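Is a two-arm handover worth it for a student project, or are we kidding ourselves?

Posted in Clubs & Competitions — Robotics
Asked by Duggan_shed, April 2024

I help out with a student robotics club and I'd like some outside opinions, because I'm losing the argument at home. We have 12 students, most of them in their second year with the club, and two arms facing each other over one table. The regional showcase has a "tool care" category. You have to get a screwdriver out of a white bin and return it to a marked spot, and you get extra points if both arms take part in the job.

The students have decided that "both arms take part" should mean one arm picks the screwdriver up and passes it to the other in mid-air. I think it's a lot of risk for a handful of points. They've been at it since February and I've seen it go right often enough to be annoying, but never when I had my phone out. The software side is a package called Ustero, which lets them guide the arms through the motion by hand and then trains on the recordings. They are very taken with it. I keep asking what it has learned and what it has memorised, and I get shrugs.

A couple of things I should mention. The rules say the bin may be shifted by the judge before each run. They don't say by how much. Also, we only record from the wrist cameras, no overhead, because the overhead one was eating our frame rate and the students voted it off. So each arm has its own view and that's all there is to go on. 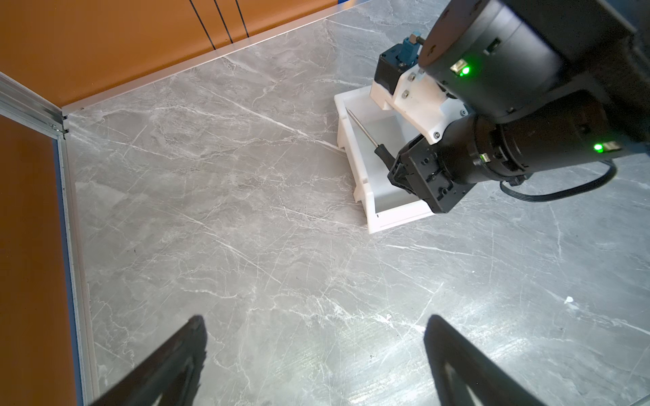

Pádraig Brophy reckons the passing in mid-air is where all of this comes undone, and that I should have put my foot down in February. He told me he'd sooner see one arm do the pick and the other one do something dull, like steady the bin, and take the points for that.

I half agree with him. But it's the students' project and I don't want to be the grown-up who kills it because it makes him nervous. So: has anyone run a two-arm category with wrist cameras only? Did the handover hold up on the day? And how many recordings did you need before you believed in it?

Please don't just tell me to buy a better gripper. We can't.

---

Vondell

We ran something close to this last season, with a marker pen in place of a screwdriver. My opinion is that your students are doing the interesting thing and the scoring doesn't reward it.

First, read the category again and check what "take part" means. Ours had the same wording and the judge was happy with any contact that changed the outcome. If yours is the same, then steadying the bin scores exactly what a mid-air pass scores. I'd want that in writing from the organiser before anybody spends another session on it.

Second, be suspicious of your success rate. When our group said "it works eight times out of ten", they meant with the pen lying in the direction they liked. I asked them to let a little brother put the pen down and it was a different story. Have somebody outside the team set the start position, and write down every run, including the ones where a student says "that one doesn't count". Those are the ones that count.

Third, what each camera sees at the grip. Wrist cameras are good up close and pretty hopeless at telling you where the other arm is. Once the fingers close on a tool, the tool itself blocks a fair bit of the middle of the view. Before you train anything else, go through the recordings as stills and ask whether you, a person, could say how far down the handle you're holding it. If you can't tell, I don't see why the model would. 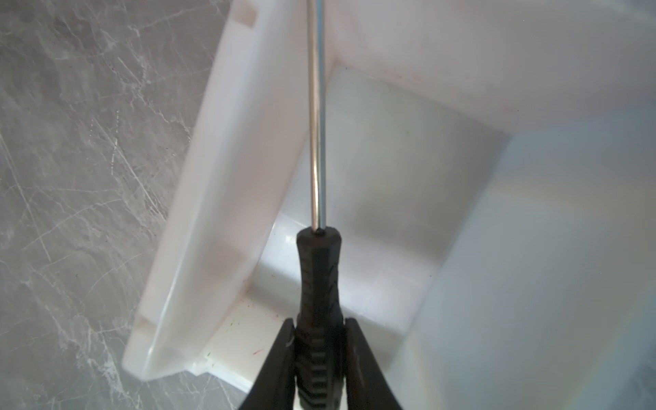
Screwdriver held by the handle over the white bin, wrist view.

On a handle with ridges like that you can at least use them as a reference. We put a band of coloured tape on our pen and it helped more than the extra week of training did, though I'd check whether your rules allow marking the tool. Ours said nothing and we got a grumpy look.

As for numbers, we had 26 good recordings for the pick and it was fine. For the handover we had around 8 and it was rubbish. I can't tell you where the line is between those, and I'd be wary of anyone who says they can. Shift the bin a bit between recordings. If it stays put every time, you've taught the arm where the bin lives and nothing about bins.

One more thing, shiny tabletops. Ours threw glare all over the place once the hall lights were on. Ask what the lighting is like at the venue, or take a lamp of your own and record some of your runs under it.

---

fludico_fan

Just use Fludico, it does handovers out of the box. Our club switched and never looked back. Takes maybe an afternoon.

---

Comments on this answer

Vondell: An afternoon to do what? Install it? I've tried it. The demo works beautifully on the demo.

fludico_fan: Worked for us.

Vondell: On what, though? With both arms? With the bin moved?

fludico_fan: One arm. But I don't see why two would be any different.

---

Duggan_shed

Thanks, both. I've written to the organiser about the wording and will post the reply when I get one. I put the "somebody else sets it down" idea to the students and they were offended, then one of them quietly said they should probably do it. We're going to try 12 runs with the start position picked by a parent who has never seen the thing move, and write them all up on the whiteboard — good and bad.

I also had a look through the stills the way you suggested. On the close ones I could make a fair guess at where the handle was held. On the ones from further back I honestly couldn't, and neither could the student who was telling me it was obvious. So we'll go back and look at where the second arm waits before it moves in.

Still not convinced by the handover. If the runs come out badly I'll push for steadying the bin, and if they come out well I suppose I'll have to keep my mouth shut until the showcase.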